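Search tickets Go

Grip width estimate drifting on the hand-held tool
Opened in February by Ngân Ông, Usbridge bench

Right, I've been chasing this one since breakfast so I'm putting it all in one place before I forget what I tried. The width estimator in the Jasside tracking package keeps telling me the fingers are further closed than they are. It's fine for the first stretch of a recording and then the number starts wandering, and by frame 200 the replay on the arm closes early and misses the cup.

What I've tried so far:

Re-ran the calibration with the fingers wide open. No change at all.

Rolled Jasside back to the build Sandale are still using. Same drift, slightly noisier (so at least the smoothing patch is doing something!).

Turned off auto exposure. That helped a bit on the left side and did nothing on the right.

Dumped the contour points to a log. This is where it got interesting – the left edge fit is steady, but the right one hops between two different lines, and the confidence drops to 81 whenever it hops. It looks to me as if the fit is picking the inner outline of the pad as the finger edge, and that outline isn't straight any more. Both pads are pretty chewed up, the right one worst, with a strip of rubber dangling off it.

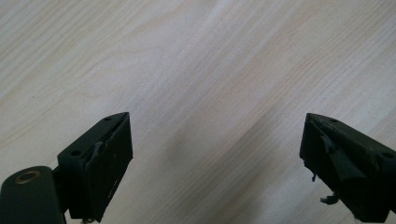

Tool camera view, fingers apart over the bench. Note the torn pad on the right.

Lò suggested masking the pads out completely and fitting to the small round holes in the fingers instead. I like that, they're rigid and there are two showing on each side. I've got a rough version on my branch, it needs 3 more parameters in the config and I haven't named them nicely yet, sorry.

Still to do: fresh pads on both fingers, then repeat the same recording with the old fit and the new one so we know which change did what. Please don't merge my branch before that. Leaving this open, priority 3.

Ngân, 4.40pm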